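플라시츠 공동주택 입주자 모임 1월 회의록

작성: 케리 음파우메 (Kheri Mfaume)
장소: 1층 공용실
시작: 저녁 7시
참석: 세대 대표와 관심 있는 주민. 위임장을 낸 세대도 있습니다.

회의록은 이번에도 제가 맡았습니다. 한국어 표현이 어색한 부분은 알려 주시면 고치겠습니다. 발언은 말씀하신 그대로 옮기지 않고 내용만 정리하였습니다.

1. 지난 회의록 확인

지난 회의록에서 한 가지를 정정하였습니다. 옥상 물탱크 청소를 "완료"라고 적었으나, 그때는 업체와 날짜만 정한 상태였습니다. "날짜 확정"으로 고치고 나머지는 그대로 승인하였습니다.

2. 음식물 쓰레기와 퇴비 통

지난가을부터 뒷마당에 퇴비 통을 두고 사용하고 있습니다. 참여하는 세대는 여섯 세대입니다. 사용 세대는 대체로 만족한다고 하였으나, 뒷마당 쪽 2층에서 냄새에 대한 의견이 두 번 들어왔습니다.

304호는 마른 낙엽이 부족해서 냄새가 난다고 설명하였습니다. 음식물만 계속 넣으면 물이 고이고, 물이 고이면 냄새가 심해진다고 합니다. 가을에 모은 낙엽 자루는 이미 다 사용하였습니다. 201호는 낙엽 이야기는 이해하지만, 창문을 열 때마다 냄새가 들어오는 것은 다른 문제라고 하였습니다. 통을 담장 쪽으로 옮기는 것이 먼저라는 의견이었습니다.

담장 쪽은 겨울에 해가 거의 들지 않아 퇴비가 잘 익지 않는다는 반론이 있었습니다. 이 부분에서 이야기가 길어졌습니다. 결국 다음과 같이 정하였습니다.

- 통은 담장 쪽으로 옮기고, 봄에 다시 위치를 의논한다.
- 생선, 고기, 국물은 넣지 않는다. 귤껍질은 잘게 잘라서 조금만 넣는다.
- 톱밥은 목공소 풀론에서 얻을 수 있는지 304호가 물어본다. 페인트나 접착제가 묻은 나무의 톱밥은 받지 않는다.
- 뚜껑이 바람에 열리므로 벽돌을 하나 올려놓는다.

105호에서 달걀 껍데기는 넣어도 되는지 질문하였습니다. 씻어서 부순 것은 괜찮다고 하였습니다.

3. 계단 조명 교체

3층과 4층 사이 조명이 깜박거린 지 오래되었습니다. 전구를 두 번 바꾸었는데도 같은 증상이 있어서, 전기 업체 루쿠마이에 점검을 부탁하였습니다. 업체의 의견은 감지기가 낡았고 전구에는 문제가 없다는 것입니다. 감지기 한 개 가격이 41유로이고, 출장비는 따로 받습니다.

한 층만 바꾸자는 의견과 모든 층을 한꺼번에 바꾸자는 의견이 있었습니다. 출장비를 여러 번 내지 않으려면 한꺼번에 하는 편이 낫다는 쪽이 많았습니다. 다만 1층 감지기는 재작년에 바꾼 것이어서 이번에는 제외합니다. 켜져 있는 시간이 너무 짧아서 장바구니를 들고 올라가면 중간에 꺼진다는 의견도 있었습니다. 설치할 때 시간을 길게 맞추어 달라고 업체에 말하겠습니다.
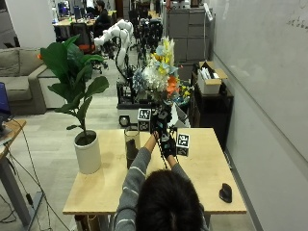
찬성이 과반을 넘어 2층부터 4층까지 교체하기로 하였습니다. 업체가 오는 날은 계단 입구에 종이로 붙이겠습니다. 작업하는 동안 계단이 어두울 수 있으니 어린이가 있는 세대는 조심해 주시기 바랍니다.

4. 회비와 수선 적립금

현재 공동 통장 잔액은 929유로입니다. 지난 회의에서 연말까지 1000유로를 유지하기로 약속하였는데, 물탱크 청소 계약금이 먼저 나가서 조금 모자라게 되었습니다. 회비를 올릴 정도는 아니라는 데에 모두 동의하였습니다.

402호는 영수증을 볼 수 있는 곳이 있으면 좋겠다고 하였습니다. 지금은 제가 봉투에 모아 두고 있고, 요청하시는 분에게만 보여 드리고 있습니다. 앞으로는 복사본을 공용실 책장의 파란 파일에 넣겠습니다. 원본은 계속 제가 보관합니다. 글씨가 흐려지는 영수증이 있어서 복사를 빨리 해야 합니다.

조명 비용은 적립금에서 내고, 부족한 금액은 다음 분기 회비가 들어온 뒤에 채웁니다.

5. 존더베르크 길 쪽 출입문

바람이 강한 날에 문이 크게 닫혀서 101호와 102호가 밤에 잠을 깬다고 합니다. 문 위에 있는 닫힘 장치의 나사를 조금 돌리면 속도가 줄어든다고 하는데, 지난번에 누가 너무 많이 돌려서 문이 끝까지 닫히지 않은 적이 있습니다. 문이 열려 있으면 자전거를 두는 곳까지 아무나 들어올 수 있으므로 이것도 걱정스럽습니다.

루쿠마이에서 올 때 문도 볼 수 있는지 물어보자는 의견이 나왔으나, 전기 업체라서 어려울 것 같습니다. 203호가 공구를 가지고 있어 주말에 한번 맞추어 보기로 하였습니다. 그래도 안 되면 고무 완충재를 붙입니다. 그동안은 밤에 들어오실 때 문을 손으로 잡아서 닫아 주시기 바랍니다.

6. 기타

- 자전거 보관소에 주인을 알 수 없는 자전거가 있습니다. 이름표를 붙여 달라고 안내하고, 3월까지 이름표가 없으면 다시 의논합니다.
- 공용실 의자를 빌려 가신 분은 돌려주시기 바랍니다. 날짜와 호수를 문 옆 공책에 쓰면 누구나 빌릴 수 있습니다.
- 305호가 봄에 화단에 허브를 심고 싶다고 하였습니다. 반대는 없었습니다. 박하는 너무 넓게 퍼지므로 화분에만 심기로 하였습니다.
- 우편함 이름을 바꾸실 분은 저에게 정확한 철자를 적어 주십시오. 지난번에 제가 두 분의 성함을 틀리게 적었습니다. 죄송합니다.

7. 다음 회의까지 할 일

304호: 풀론에 톱밥 문의
203호: 출입문 닫힘 속도 조절
201호, 304호: 퇴비 통 옮기기
음파우메: 루쿠마이에 감지기 주문, 영수증 복사, 자전거 안내문 작성

다음 회의는 3월에 같은 장소에서 합니다. 날짜는 공용실 문에 붙이겠습니다. 안건이 있으신 분은 회의 일주일 전까지 제 우편함에 넣어 주십시오.

마친 시각: 저녁 8시 40분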